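Last updated: January 3, 2022
By Stella Shirima

Metetti revises wash and rotation schedule for hired table and kitchen linen

Metetti, the linen hire firm based at Darkisdale, has changed the way it washes, counts and replaces the cotton towels and napkins it supplies to cafés, guest houses and care homes. The new schedule applies to all contracts from the start of this quarter. Prices under existing contracts do not change.

Under the old arrangement, every item was washed at the same temperature and sent back out until a customer reported a fault. Items will now be sorted into two wash groups. Kitchen cloths and hand towels stay on the hot wash. Table napkins and tray cloths move to a cooler cycle with a longer rinse, as hot washing was found to shrink the hems faster than the body of the cloth. Hems that shrink unevenly will not lie flat in the press, and the cloth then has to be finished by hand.

The change follows a trial with 17 customers that ended in December. During the trial 295 napkins were marked at the corner with laundry thread and followed through repeated hire. Of these, 32 were withdrawn before the end, most of them for grease marks and the rest for torn hems. Full figures by customer type are held at the Darkisdale office and can be sent on request.

"The old schedule was written for a heavier cloth that we stopped buying some time ago," said Baltasar Bravo, operations manager at Metetti. "The present cloth is lighter and dries sooner, but it does not like the hot wash. We have also shortened the spin."

Collection is changing as well. Customers are asked to keep kitchen cloths apart from table linen and to tie the bags separately. Damp cloths should be left open to the air overnight before bagging – mildew is the most common cause of write-off in the kitchen group and cannot be washed out at the temperatures used. Labels for the two bag types will be supplied by the driver on the first visit. Mixed bags will still be accepted for the first 10 weeks of the quarter, after which a sorting charge applies.

Stock limits are unchanged. A customer may hold up to three full sets: one in use, one in the wash and one on the shelf. Sites served by the Drorklow round, which has a longer gap between visits, may ask for a fourth. Requests should be made in writing before the monthly count.

Withdrawn cloths will be cut down and sold by weight as wipers through Ó Dálaigh, which already takes worn bed linen from the firm. Cloths carrying a customer's own woven name will be returned to that customer first.

"Replacement is now based on the number of washes and on a check at the press," said Despina Dimitrov, who manages quality at the Darkisdale plant. "A cloth that fails the check is taken out that day. Customers do not need to report it."

Account holders will receive the revised terms with their next statement. 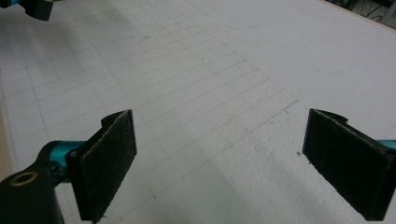
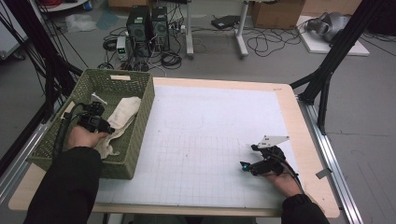 A cream towel in a green woven basket, in the second and third pictures. 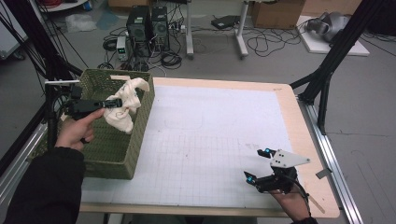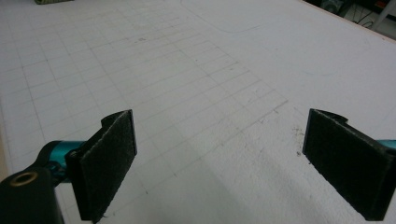 Stella Shirima

Comments

Faustine Millet
Does the sorting charge apply per bag or per visit? We fill two bags most weeks and the kitchen one is always half empty.

Ka-ming Yuen
We are on the Drorklow round and asked for a fourth set last spring. Was told no. Do we need to write in again or is the old request still on file?

Faustine Millet
Found it in the terms, it is per bag.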